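**Pister Lane Allotments forum > Sheds, Kit & Odd Jobs > Water butt pipework: glue it or push fit?**

### marrowfat_meg

Evening all. I've finally been given a second water butt (a lovely big green one, my sister was moving house and couldn't face emptying it) and I'd like to join it to the first so the overflow stops making a bog outside my shed door. I had a go last December with a bit of old garden hose and some tape, and I won't pretend it was my finest hour.

My question is whether to glue the pipe or just push it together. My neighbour on the next plot is firmly for glue and I'm a bit frightened of it, to be truthful, as I never get anything right first time and I like being able to pull it apart again!

### Yareli Meléndez

Oh Meg, welcome to the club, I have three of them in a row now and I love them more than is sensible. Push fit, every time. There's hardly any pressure in a butt, only the weight of the water, and you will want to take the whole lot down before the hard frosts. Mine has been up and down more winters than I can remember and it drips a little at one elbow, which the mint underneath is very happy about.

Put both butts on stands of the same height before you measure anything. I didn't, the first year, and had to cut it all again.

### old_bert_plot11

I'll have to disagree with Yareli, fond as I am of her mint. A drip is a drip. I lost the best part of a full butt one August when a push fit joint let go while I was at my daughter's, and I came back to beans like string. Glue the joints you'll never need to undo and put one screwed union in the middle, then you can still take it apart for winter. The glue is nothing to be scared of if you do a dry run first and draw a pencil line across each joint so you know how far round to turn it.

### Yareli Meléndez

Bert, with respect, that was because yours was hanging in mid-air with no bracket on it! I remember it well, we all did say. But a union is a good idea and I'll give you that one.

### Getsemaní Becerra

I'm somewhere between the two of you, which I know is annoying. I glued mine on one side and left the other side as push fit, and I've had no trouble from either. What matters far more is how you cut and clean the ends, and people do rush it. So, Meg, in the order I'd do it:

1. Set the butts level and let them stand full for a few days. They sink, especially on our soil, and you don't want that happening once the pipe is in.
2. Mark where the holes go, well below the rim, and drill slowly. Go gently on the inside, the plastic likes to tear.
3. Cut the pipe square. Wrap a strip of paper round it and follow the edge with your pencil, then turn the pipe as you saw. Old pipe is perfectly good for this. A few light scuffs along the side do no harm at all, so long as the end is straight.
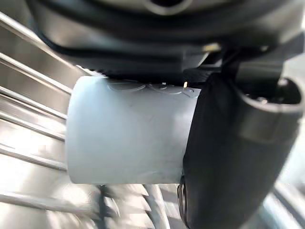 4. Rub the burrs off with 120 grit paper, inside and out, and wipe away all the dust.
5. Push everything together dry, fill to above the joint and leave it overnight before you decide about glue.

### marrowfat_meg

You are all so kind, thank you! I think I'll go dry to begin with, and get one of Bert's unions for the middle so that he'll still speak to me. Is there anywhere nearer than Galindo for fittings? It's such a trek on the bus.

### old_bert_plot11

I've a biscuit tin full of them, Meg. I'll leave a few in your shed. And put a bracket on it!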